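4. Observations from the open day

The Sedlow open day in May was the second of our three site visits. Visitors were told that work done with hand-held grippers is the quickest route to dexterous robots. We had heard much the same at Moswood and wanted to see the work up close before repeating the claim.
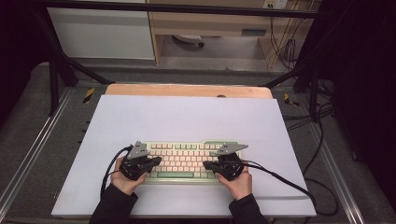

Figure 3. Keyboard station at Sedlow, with a gripper device worn on each hand.

The host quoted 2550 recordings for the keyboard task. We asked how many had been thrown out and did not get a figure. Dambrauskienė reports that operators slow down noticeably when an audience is present, and a demonstration is a poor place to judge ordinary pace. We therefore took no timings.

What the gripper's own camera gets is a narrower matter. With the fingers near the arrow keys, much of the main typing area lies well back, and its legends are hard to make out.

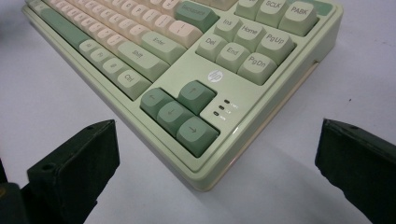 4.1 What was claimed and what was shown

The handout described the task as "general desk manipulation." One keyboard on a bare tabletop seems a thin basis for that phrase. At the Esc end of the board the letter keys nearest the fingers read clearly, but the fingers also hide part of what they are reaching toward, including most of the Tab legend.
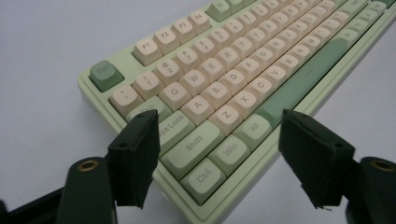 Our other doubt concerns transfer. The host expected a robot arm to need roughly 300 further recordings before it could repeat the task without help, and gave no source for the number. The Semau group made a similar forecast and later dropped it. Until a trial is run away from visitors, we treat the Sedlow figure as a hope.

Related articles
Counting failed attempts in public robot demonstrations
Semau revisited: 24 operators, one task
Do open days change what operators do?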